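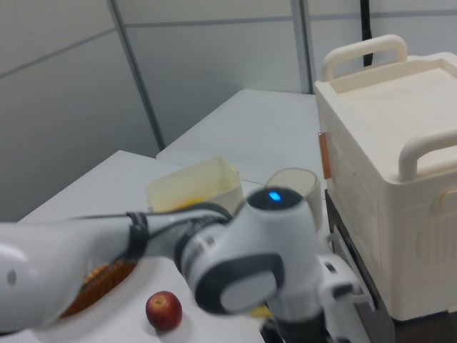

Chapter 2: Who Gets the Permit?

I got interested in petty bribery over a building permit in Prekberg. My neighbor Giuliana Cáceres had filed all her forms, paid the fee of 200, and then a clerk asked her for "a little something" to find the folder (she told me this laughing, but she'd paid!). Now, a good paper trail ought to work like the small blue light glowing on the joint of that white arm: you glance over and you spot it. Most town offices have no such thing.

So in this chapter we'll go through the Ospina records, all 1,679 complaints, which Flor Sánchez let me read over two very long weekends in May. I'll start with how a permit moves from desk to desk, and where it tends to get stuck. Keep a pencil handy, and look over the terms from Chapter 1 if they've gone fuzzy.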